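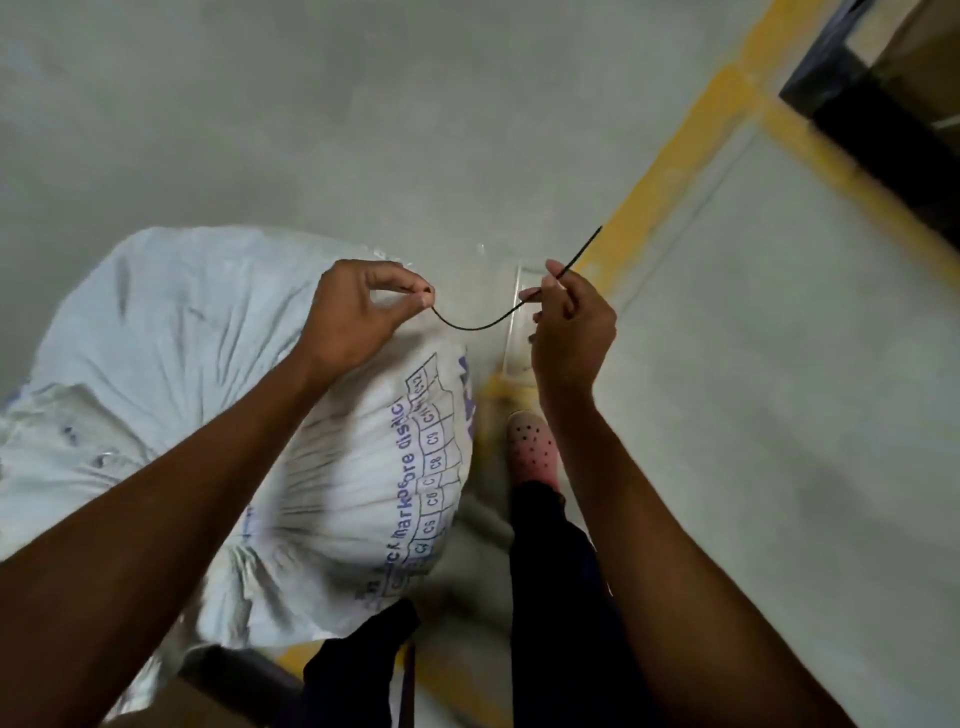

Claims that wireless mice improve competitive results usually start from cable drag, the small and uneven pull that a wire puts on the hand as the mouse moves. The claim is easy to believe, and most players we spoke with while preparing this study believed it. It is harder to say how large the pull is, and harder still to say that it ever decides a round. Even a thin wire does not behave like an ideal string. Held between two hands with some slack, it hangs in a shallow U, and its free end may stand up at an angle where an ideal string would fall straight down (Figure 4). Both the weight of the hanging part and the stiffness of the wire matter, and they change as the hands move closer together or farther apart. A mouse cable routed over the back edge of a desk meets the same two effects, plus friction against the desk. We accept all of this. What we question is the step from there to match results, which earlier work has tended to make in a single sentence.

4.1 Why public match records are a poor test

The most quoted evidence comes from league records in which players on wireless mice win more often than players on wired ones. We do not dispute the arithmetic. The trouble is that nobody assigned the mice. In the upper divisions of the Poirier league, equipment is supplied under sponsor agreements, and the teams with the best agreements also have the best coaches, the most practice time, and the fewest players holding a second job. A player who moves up to one of these teams often changes mouse in the same week. The records show a better result after the change. They cannot show which part of the change produced it.

There is also a timing problem. Wireless mice became common in the league over a period in which Nerkura, the game used throughout this study, received several updates to its movement rules. Some of those updates rewarded fast turns, and fast turns are the very thing a light mouse with no cable is said to help. A comparison of early wired seasons with late wireless seasons is therefore partly a comparison of two different games. Adding a term for season to the model helps only if the updates affected every playing role in the same way, and anyone who has watched both versions of Nerkura will doubt that.

We raise these points at some length because our first analysis made the same mistake. An early version of our model, run on the Poirier records with a simple skill rating as the only control, gave a clear advantage to wireless mice. The advantage shrank when team was added and shrank again when we compared players only with their own earlier results. By that stage the interval included no effect at all, as well as small effects in either direction. We would not call this proof that the cable makes no difference. It does suggest that the simple version of the result should not have been trusted, by us or by anyone else.

4.2 The Clullandale matches

To get around self-selection we used the open qualifiers held at Clullandale, where the organizer provides all mice and allows no substitutes. Each station had one wired and one wireless version of the same Voritz shell. Players used one version in the first half of a match and the other in the second, in an order set by a random draw before check-in. After we removed matches that were abandoned or in which a player changed stations, 1,034 matches remained.

The design is better than a league record, but it is not blind, and we see no practical way to make it so. A player knows whether there is a wire on the desk. Someone who has been told for years that wires cost rounds may play with less confidence when handed one, and may explain a bad round by it afterward. The reverse can happen too. Players who learned on wired mice often said that they distrusted the wireless version, usually on account of batteries, and we had no reason to think their distrust was less powerful than the other kind. Expectation is thus mixed into every comparison we report. If a difference had appeared, we would have had a hard time saying whether it came from the wire or from the belief.

The two versions also differ in weight. The wireless shell carries a battery and the wired shell does not. We asked whether ballast could be added to the wired version, and the tournament organizer declined on the ground that opened equipment would no longer meet the rules. We consider that a reasonable decision, but it leaves the comparison less clean than we wanted. Readers should treat our wired condition as "wired and slightly lighter" and our wireless condition as "wireless and slightly heavier." Most published comparisons have the same problem, and few of them mention it.

4.3 Results

Across all matches, the half played on the wireless mouse was won at nearly the same rate as the half played on the wired one. The estimate leaned toward wireless, and the interval around it was wide enough to cover zero with room on either side. Accuracy, measured as hits per shot, told the same story. So did time to first shot after an opponent came into view, which we had expected to be the most sensitive measure.

We then looked at three groups that had been named in advance as likely to benefit: players using low sensitivity settings, who move the mouse farther for each turn; players in the entry role, who turn most often; and players who normally use a wireless mouse at home. Only the last group showed a difference that would pass the usual test, and it was in the expected direction. We are reluctant to make much of it. Familiarity is the plainest explanation, and it would apply just as well to a preferred chair or a preferred desk height. It is also the group in which expectation should be strongest.

The low sensitivity group deserves a further remark, as it is the one for which the physical argument is most convincing. If drag matters anywhere, it should matter for a player whose hand crosses half the desk in a single turn. Our estimate for this group was almost identical to the overall one. It is possible that such players had already learned to lift and reset in a way that keeps the cable out of trouble. It is also possible that the effect exists and that our measure was too coarse to find it. We cannot separate these accounts with the data at hand.

4.4 Cable supports

Two of the four halls at Clullandale supplied spring-arm cable supports, which hold the wire above the desk so that it does not scrape. Supports are often sold as offering a wireless feel, a phrase we have not been able to connect to any measurement. If cable drag affected play, wired halves in the halls with supports should have gone better than wired halves in the halls without them. They did not. The comparison is weak, however. Halls were assigned by bracket and not at random, and the supports were adjusted by the players themselves, some of whom pushed them out of the way.

Bench measurements might seem to offer a way out. A force gauge can record the pull on a mouse shell as it is drawn along a fixed path, and the readings are repeatable. Our concern is with how such readings are used. A machine that draws the shell along a straight line at constant speed does not correct for what it feels. A hand does, many times a second, and usually without the player noticing. A difference in force that is plain on a gauge may be fully absorbed by the hand, or it may tire the hand over a long day and show up only in late matches. We checked late matches separately and found no clear pattern, but few players stayed in the bracket long enough for the check to mean much.

4.5 What can be said

Our data do not support the claim that removing the cable improves competitive results in Nerkura by an amount a team would notice. They are also too noisy to rule out a small effect, and we would object to any summary of this section that said otherwise. Players may still have sound reasons to prefer a wireless mouse, such as comfort and easier packing for travel. Tournament organizers considering a single mouse type for all stations should base the decision on reliability and radio interference, on which the present study collected no usable data.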